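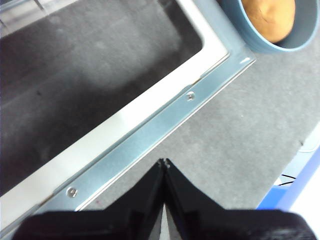
Wollesberg, August 2026 – Die Clorkinico GmbH erweitert ihr Programm zum Anlernen von Robotern durch Vormachen. Ab sofort können Beschäftigte ohne Programmierkenntnisse dem System Kisik eine Aufgabe auf zwei Wegen zeigen: Sie führen den Arm von Hand, oder sie steuern ihn über ein Bediengerät aus der Entfernung. Aufgezeichnet werden dabei die Bewegung des Arms, die Stellung der Greiferfinger und das Bild einer kleinen Kamera am Handgelenk. Gearbeitet wird mit Gegenständen, wie sie in jeder Küche vorkommen, etwa einer hellblauen Schale neben einem Metallbecken mit verschraubtem Rand.

Grundlage der neuen Version sind 906 Vorführungen, die seit Mai am Standort Wollesberg aufgenommen wurden. Davon entfielen 155 auf die Führung von Hand, die übrigen auf die Fernsteuerung. »Wer eine Schale täglich in die Hand nimmt, weiß, wie man sie anfasst. Dieses Wissen wollen wir ohne Umweg über den Programmcode übernehmen«, erklärt Geschäftsführerin Josiane Perrin.

Besonderes Augenmerk galt den Kanten und spiegelnden Flächen. Blankes Metall wirft Glanzlichter, die sich mit jeder Bewegung der Kamera verschieben. Nach Angaben von Entwicklungsleiter Surachet Nilsuwan werden die Vorführungen deshalb bei wechselnder Beleuchtung und aus verschiedenen Ausgangslagen wiederholt. Fehlgriffe bleiben im Datensatz erhalten und werden gekennzeichnet – ebenso die Korrekturen der anleitenden Person.

Die Einweisung in das Bediengerät umfasst drei Abschnitte und wird von Yayra Amoah geleitet. Erster Anwender ist der Großküchenbetreiber Limsakul, der Kisik zunächst in der Speisenvorbereitung erproben wird. Über die Aufnahme weiterer Betriebe entscheidet Clorkinico nach Auswertung der Probephase.

**Pressekontakt**
Clorkinico GmbH, Unternehmenskommunikation
Keisha Obi
Wollesberg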